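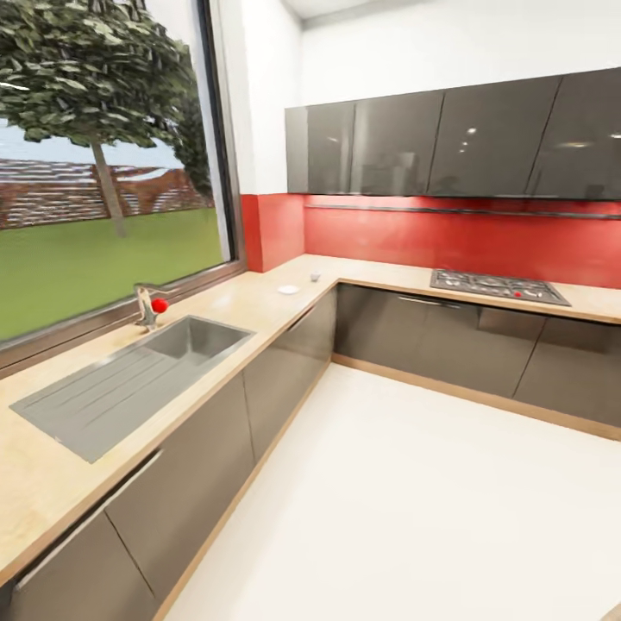

The Small Hours at Timside

Touran Kermani went to bed at nine because the nurse had told her to. At 2 she was awake again, as always, and she sat in the kitchen with her meter and the little book.

84, she wrote, and beside it the date, 8/12/25. In her old country they measured sugar with these bigger numbers, and she had never learned to trust the new ones.

"You should be asleep," said Amirhossein Naseri. He rented the upstairs room and came home late from the bakery in Pasine. His coat smelled of butter.

"And you should not say should. I have the nurse for that."

He filled the kettle. He did not ask if she wanted tea, he only took the second cup.

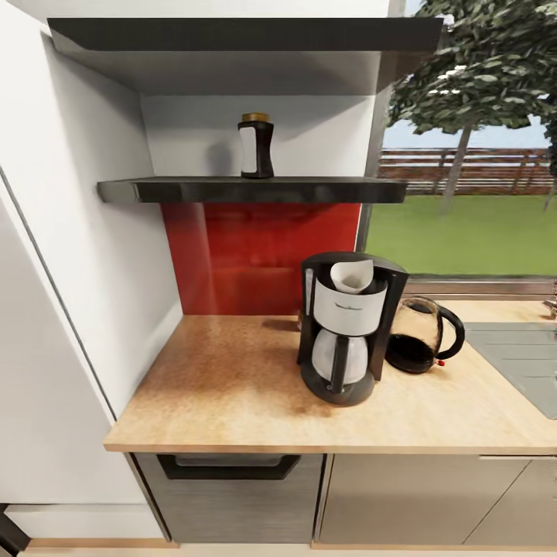

The jar had its own shelf.

"My husband slept like a stone for 32 years," she said. "I lay beside him and listened to the trains. I thought, when I am old I will be tired enough."

"Are you sad at night, or only awake?"

Nobody had put it to her this way. The nurse had a paper with boxes, and Touran always ticked the first box, to be polite. She turned the pen in her fingers.

"In August I was only awake," she said. "Now I think it is the other one."

He sat down across from her, still in his coat. Outside a truck changed gears on the hill.

"Tell her that," he said. "In those words. I will drive you."

"You start work at noon."

"So we will go at ten."

She ate half a cracker and wrote this in the book too, and under it, in her own language, the hour of the appointment she did not have yet.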